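September, 7:40 am – wiping the pale panel, second go

Picking up from last night's scribble. Priya asked me at lunch whether I honestly think the arm will be doing shop chores by Christmas, and I said "some of them", which got the laugh it deserved. So I'm writing down where we are before I talk myself into being cheerful about it.

The chore is the dull one: wipe down the work surface after a glue-up, pick up whatever small bits are lying on it, leave it fit for the next person. I can do it half asleep with a coffee in the other hand. Boris times me at it when he's bored, which I don't love.

Gripper settings first, as I always forget to write these down. Fingers closed to a hair, Harnis controller on slow, approach speed dropped to 70 on the Vasunley scale (whatever that scale is meant to be, the manual never says – Wendell reckons it's a percentage of something). Light left as it was. I wanted to see whether the wrist camera could tell a mark worth cleaning from plain old grain, so no cloth yet, just looking.
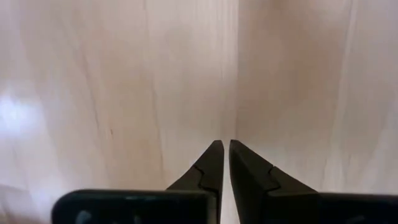 ### What the software made of it

Look left, a bit to the right of the glare, and there's a tiny brownish mark. Speck or scratch, I can't tell from the camera view. Collix missed it completely on the default settings! With the threshold pulled down it found the mark and then went right off the deep end, flagging the glare, then a stack of grain streaks on the right, then the faint line up the middle. I'm not even sure about that line myself – could be a seam, could be a tight bit of grain – so I can hardly blame it for wondering.

Final tally on the low setting was 187 flags, nearly all of them nonsense. If I'd let it run with the cloth we'd have been there till dinner, polishing timber that had nothing wrong with it.

I tried masking out anything brighter than a cut-off, and that got rid of the glare nicely. Trouble is, it also blinds the thing to anything sitting inside the bright patch. A blob of PVA in there would sail straight through. Orsolya suggested tilting the wrist and taking a second look from another angle, then keeping only what shows up in both. Simple, and I'm annoyed I didn't think of it. Grain will still be there in both views though, so it only fixes half my problem.

### So can it do the chore?

Not on its own, no. Moving over the panel is fine, I've got no complaints about the arm. Deciding is the hard bit. I'd run a fingernail across that mark and know in a second if it was glue or a nick, and these fingers can't feel a thing that small. Hanane thinks the Montoya force pad might get us part of the way. I'm doubtful, but she's been right about pads before (see the drawer business, which I'm still sore about).

For a kitchen bench at home I'd be happier, oddly. You'd just wipe the lot and not bother looking. Maybe we do that here too and stop being clever – full wipe every time, and a person checks for glue afterwards.

### To do

- Repeat with the second angle, same light, then again with the blind down
- Ask Hanane for the force pad and the right screws this time
- Try a full wipe in 3 passes, no detection at all, and have Boris time it against me
- Save the low-threshold log under run 1680 before Wendell clears the drive
- Go and feel that mark with my own fingernail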